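Chapter 4
Local Advertising and the Small Business

Before a small company pays for its first advertisement, it should know who is going to see it. In this chapter we study how local businesses choose between leaflets, radio and posters, and how they measure what the money brings back.

Our main case is Favholm, a cafe in the town of Prindcombe. In April the owners printed 2,863 leaflets with a coupon on the back, and 252 coupons returned to the counter. Is this a good result? The answer depends on the cost of each new customer — a number that many owners never calculate.

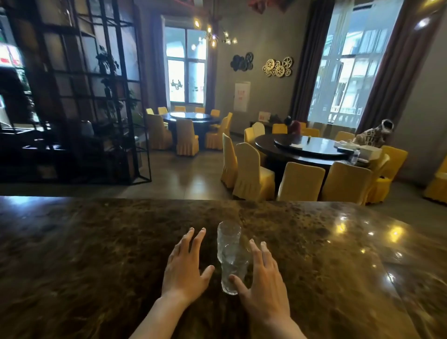
In the second part we compare this case with Quezada, a shoe repair shop which used only radio. The student should read both cases before starting the exercises, and keep a calculator near.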